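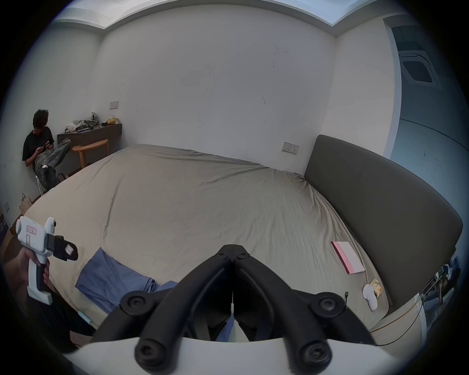

A fitted sheet in beige, with creasing toward the headboard end.

Why Fitted Sheets Let Go

Most complaints about fitted sheets concern the corners. The cause is usually pocket depth, and the label seldom gives enough information to judge it.

A pocket has to cover the side of the mattress and still leave fabric to turn under. Rosta, a mill in Stallville, cuts its standard pocket 2 inches deeper than the mattress it is sold for. Crisóforo Cortés, who runs the test room there, considers that the minimum for woven cotton. "Below that, the hem sits on the edge and every turn of the sleeper pulls it up," he says.

Shrinkage takes up part of the allowance. In a trial that ended in April, the test room washed 204 sheets and measured each one flat after 23 cycles. Plain-weave cotton lost three percent of its length, most of it in the first few washes. Tumble drying on high heat moved the loss earlier but did not change the final figure much.

Elastic is the other variable. Cheaper sheets carry it only at the corners. The Butar line runs it around the full hem, which spreads the load but makes the sheet harder to fold and slower to dry at the seam. Once the rubber core breaks down, the hem stays stretched and the sheet has to be re-elasticated or replaced.

Buyers should measure the mattress with any topper in place, from the bottom seam to the highest point of the surface. Compare that number with the pocket depth after shrinkage. Bermúdez prints both depths on the package. Most other labels give only the first.

We use cookies to improve your experience on this site. Accept | Manage settings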